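What Does a Prompter Do?
Theatre for Kids

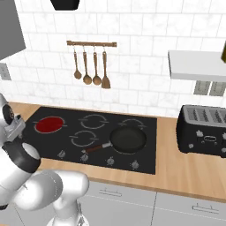 Wooden spoon, ladles and spatula on a kitchen rail

Have you ever been in the middle of a story and completely forgotten what comes next? It happens to actors too, even grown-up ones with years of practice! Luckily, lots of theatres have had a special helper called a prompter.

The prompter sits at the side of the stage with the whole play written out in a thick book. If an actor stops and looks stuck, the prompter whispers the first few words of the line, and off they go again (usually the audience never hears a thing).

Learning when to whisper is the tricky bit. Some silences are meant to be there! Awuor Mollel prompted a play called The Lamps of Lundadell last June, and it had 29 pauses in it. She coloured every one of them purple in her book so she wouldn't jump in too early. The show ran for 17 nights and she whispered on four of them.

Try it at home
Pick a favourite poem and learn as much as you can by heart. Give the words to a friend, stand up tall and say it out loud. If you get stuck, say "Line!" and your friend can read you the next two or three words. Then swap places!

New word
Cue: a word or signal that tells an actor it's their turn.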